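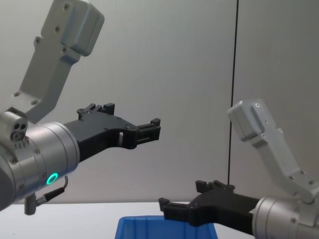
Figure 1. Two robot arms above a white tabletop.

The Half-Day Saturday Dispute at the Purves Works, Primlow
Final report, second-year History project
Author: Leanne Marsden
Department of History, Hinora College
Submitted 2019-05-17

1. Purpose of the project

The project examined the dispute over Saturday working at the Purves boot and shoe works in Primlow. It set out to establish how the workforce came to act together, what the firm offered in reply, and why the settlement was remembered so differently by the clickers and by the women of the closing room. The dispute is mentioned in two local histories, neither of which gives it more than a paragraph. No earlier study has made use of the branch minute book.

2. Sources

The principal source was the minute book of the Primlow branch, held in the local studies room of the town library. The book is complete for the period of the dispute, although the pages for the first week were written up afterwards in a different hand. It was read alongside the wages ledger of the firm, a bundle of letters from the works manager, and the printed notices that were pasted up at the gate.

The ledger records 400 persons employed at the start of the summer. It lists men by name and trade, whereas most of the women are entered by bench number. This made it difficult to follow individual women from one document to another, and the report makes no claim about how long any of them stayed out.
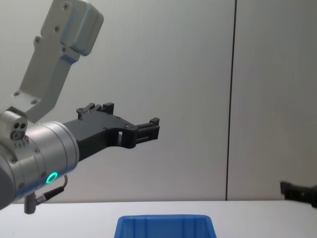 A petition asking for work to end at noon on Saturdays was handed to the manager in the first days of August. It carried 331 names. The minute book states that the sheets were passed from bench to bench during the dinner break, and that the closing room returned its sheets before any other department. The manager's letters refer to the petition only as "the paper" and question whether the younger hands had understood what they were signing.

3. Course of the dispute

The firm replied that a noon finish could be granted if the lost time were made up on weekday evenings. The branch put this offer to a meeting at Rirnatero Hall, where it was refused. Work stopped on the following Monday. The stoppage lasted five weeks.

Relief was paid from branch funds for the first fortnight. After that it depended on collections taken at other works in the district and on credit given by shopkeepers. The minute book records several arguments over the rate of relief. Women were at first paid half the sum given to men, on the grounds that their subscriptions were lower. A motion to pay all members with dependants at the same rate was lost in the second week and carried in the third. The names of those who spoke for it were not recorded.

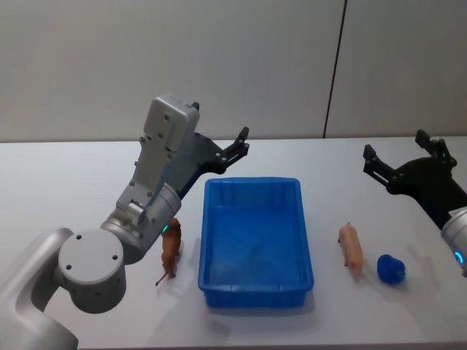 Figure 2. Robot arm beside a white tabletop.

4. The settlement

Under the settlement, work on Saturdays was to end at one o'clock, with no evening time added. The clickers and lasters, who were paid by the week, kept their full wage. The closing room was paid by the piece, and the agreement made no change to piece rates. A shorter Saturday therefore meant a smaller packet for most of the women. The branch minutes call the result "a fair and honourable end". A letter signed by a number of closers, copied into the back of the book, asks when their own case is to be heard. No answer has been found.

5. Limits of the work

The report relies heavily on papers kept by the branch officers and by the firm. Newspaper coverage was searched, but the surviving run of the local weekly has gaps for the second half of the stoppage. Two family collections were offered too late to be read in full, and are listed in the appendix with a short note on their contents.

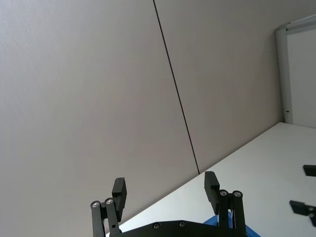

Figure 3. Black gripper with its fingers apart.

6. Further work

It is recommended that the piece-rate lists for the two years after the settlement be compared with the wages ledger, so that the effect on closing room earnings can be measured. The letter from the closers should be transcribed in full and a copy lodged with the library. The author's notes and transcriptions have been deposited with the department and may be consulted on request.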